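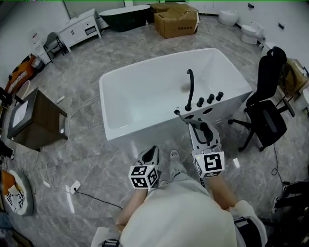

Posted by Gleice Holanda in Home & Gadgets | 4 comments

Can a machine clean the bathroom yet? Not mine, sadly, but I'm more hopeful than I was in May! Picking up a black shower head from the edge of a bath sounds like nothing. Then you try it with a pair of hand-held grippers, no fingers allowed, and you start to respect your own thumbs. It's awkward, it's fiddly, and it has to go back where it came from without a bang on the tub.

My friend Ismael reckons robots will manage taps and knobs long before they can scrub a whole tub, and I think he's right (he usually is, annoyingly). Round controls you can grip and turn. Limescale is another matter. I'd happily settle for one that rinses the bath and hangs the shower up after my two boys. Next time, toilets!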